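Bon, fil du club robotique parce qu'on me réclame des nouvelles depuis deux semaines ! Je vous préviens, c'est long et il y aura des histoires de câbles.

Pour celles et ceux qui débarquent : on est une petite équipe d'étudiants, le projet s'appelle Vavska (ne cherchez pas, c'était le nom du groupe de discussion et c'est resté). Deux bras, un plan de travail, et une épreuve de manipulation à deux mains au tournoi Bitik.

L'épreuve : passer un petit objet souple d'une pince à l'autre sans le lâcher. 70 points si le passage est propre, 19 si on touche le plan. Un objet rigide on savait faire, mais un truc qui pendouille, c'est une autre vie.
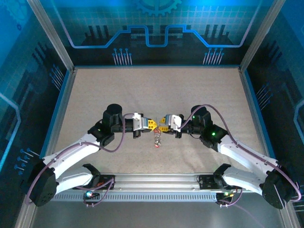
Atelier Cifuentes, août

Les doigts jaunes pointe contre pointe, le petit machin à bout rouge qui pend juste en dessous — je pourrais regarder ça des heures.

Le plus pénible en ce moment c'est la synchro. Si la pince de droite serre une fraction de seconde trop tôt, les deux bras tirent chacun de leur côté et on entend les moteurs râler. On a fait 191 essais depuis jeudi, je les note tous dans un tableur affreux.

Question câbles : les violets, on les laisse faire une grande boucle jusqu'aux pinces. Version précédente trop courte, le poignet forçait en bout de course. Là ça respire !

Côté logiciel on est passés sur Nasum pour rejouer les trajectoires. Le fichier de config fait 2 762 lignes et j'en ai écrit une bonne partie à 23 h, donc si vous le relisez, soyez gentils.

Prochaine étape : le même passage mais dans l'autre sens, et avec l'objet posé n'importe comment au départ. Si quelqu'un a déjà réglé le serrage sur des objets souples, mes messages sont ouverts, je prends tout.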